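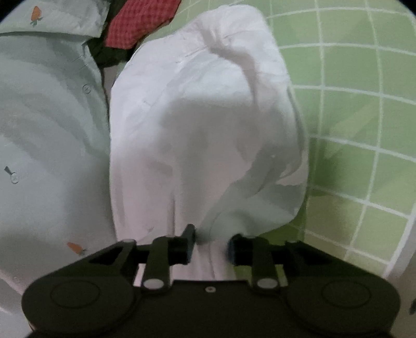 Zornell HG-2 hand-held gripper, black
Two-finger, blue-edged pads, camera mount on top

In stock, ships from Rollstead. Order before 2 pm and it goes same day, not Saturday.

What it is
Hand tool for recording grasps without tying up an arm. Squeeze to close, let go to open. Same finger geometry as our arm-mounted version so what you record carries over.

How it compares
We ran it on soft goods against the Boström parallel jaw. Bags, shirts, dish towels, 128 picks each. Zornell dropped 3, Boström dropped 23. Most of the Boström drops were thin cotton slipping out sideways. On hard stuff (mugs, boxes) no real differnce, buy whichever you like.

Eimear Lynch did the picks, Torunn Haugen kept the sheet. Full sheet on request, it's a bit messy.

Good with
- crumpled cloth, bags, clothing
- anything you have to pinch from the front

Not so good with
- coins, cards, flat paper on a table
- wet glass. Get the ribbed pads for that

In the box
Gripper body, 2 fingertips fitted, spare pads, hex key, pivot pins. Camera NOT included. Wide lens recomended, a normal one loses the fingertips when the jaws are full open.

Notes
Pads wear. Swap when the blue edge starts to lift. Don't overtighten the screw in the center of the body, snug is enough. Older Hostwood fingertips don't fit, different pin.

Left handed use OK, body is the same both sides.

Loan units back in November, one week max, ask Trygve Lunde. Bulk price or spares: Wenche Sjögren, sales desk. Returns need the hex key back in the box please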